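Vulmont Play Kitchen Library Adds Table Settings for Borrowers

The toy lending library in Vulmont will let families and preschool teachers borrow play dishes and pretend food in matched sets starting in January, after years of lending the pieces one at a time.

The library, which operates out of the old Zeria shoe store on the main street, holds 1549 pieces of pretend kitchenware and food. Most were donated. Under the old system a borrower filled out a slip for each item, and sets that came in together were often split up within a month or two.
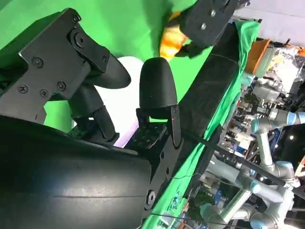 Yu-na Hyun
Community Reporter

Staff spent much of the fall sorting the collection into 20 table settings. Each has a plate or bowl, something to drink from and at least one pretend food, packed in a drawstring bag with a list sewn inside the flap. Borrowers may take 2 bags at a time and keep them for three weeks.

The sorting took longer than planned. Pieces from different makers do not always fit together, and a good number of cups turned up without saucers. Anything cracked or missing a part was set aside for repair – the library has a small fund for glue, paint and replacement lids.

Preschool teachers asked for the change. Several from the Nenenau district told the library last spring that children played longer when the food came with something to serve it on, and that cleanup went faster when everything had a place to go back to.
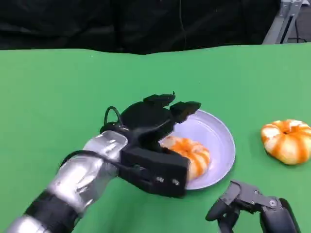

Plates were the hardest part to match. The library had plenty of play food but few dishes that were the right size for it, and many of the older ones were too deep or too small for a child to set a table with. The pieces that work best are plain and shallow with a raised rim, like the pale plate holding the ring with orange and white stripes, so that round food stays put when a child carries it across the room. More plates in that style are on the library's wish list.

The full collection is valued at about $2000, most of it in the dishes. Borrowing is free for town residents. Families from outside town can join for a small yearly fee, payable at the desk.

Single pieces will still be available from the open bins near the door. Returns go in the Son Street drop box after 5 p.m., with the bag tied shut and the list left inside.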